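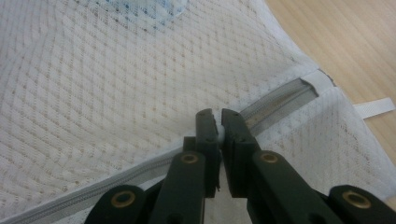 Residents of the Craddock apartments in Ciltdale will be asked to put small items in a zippered mesh bag before using the building's shared washers, under new rules posted this week. The rules cover baby clothes, socks, underwear and anything with thin straps. The bag should be white or another light color, with a zipper that runs the full length of the opening and a weave fine enough to keep a sock toe from poking out. A fabric tab at the end of the zipper, like the small white one on this bag, gives the pull a place to stop. Drawstring bags are not accepted, as they can come open during the spin cycle.

The change follows a string of repairs in the laundry room on the ground floor. The building's management office said small pieces of clothing had been getting past the door seal and into the drain pump. One washer was out of use for 10 days in January while a part was on order. The bill for that repair and two smaller ones came to nearly $600.

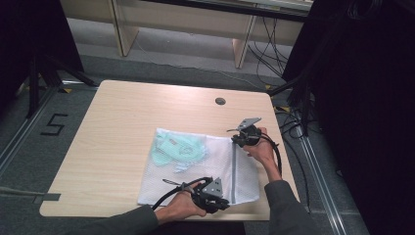 Bags should be filled no more than halfway. Clothes packed tightly do not rinse well and can come out with soap still in the folds. Light colors can share a bag, and a few green or pale blue baby items will wash fine together. Dark socks need their own bag. Printed shirts should be turned inside out before they go in.

The office also asks residents to lay the bag flat and close the zipper all the way before it goes into the drum. A zipper left partly open tends to work its way back during the wash. If fabric gets caught in the teeth, the pull should be backed up a little and the cloth eased out to the side. Forcing it can tear the mesh next to the tape, and a torn bag should be thrown away.

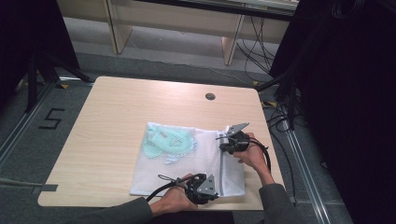 Each apartment will get one bag at no charge. The office has ordered 300 of them from Cuvness, a household goods supplier in Grurkport, enough for every unit in the three buildings with some left over for new tenants. Extra bags can be bought at the front desk for $8 a pair. Residents who already own a zippered bag may keep using it.

The bags may go in the dryer on low heat. On high heat the mesh can shrink and the zipper tape can curl. Items with metal hooks should be fastened before they are bagged.

Two of the older washers will be replaced later in the year. The bag rule will stay in place after the new machines arrive, the office said. Laundry room hours and the price of a wash are not changing.
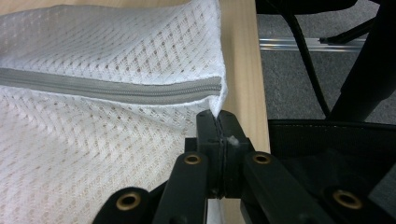
Page last changed: 5 July 2026

Bags can be picked up at the front desk during office hours. Residents need to give their apartment number and sign for the bag. Anyone who cannot come in person may send a neighbor with a written note. Bags left behind in the laundry room will be kept on the shelf by the door for two weeks.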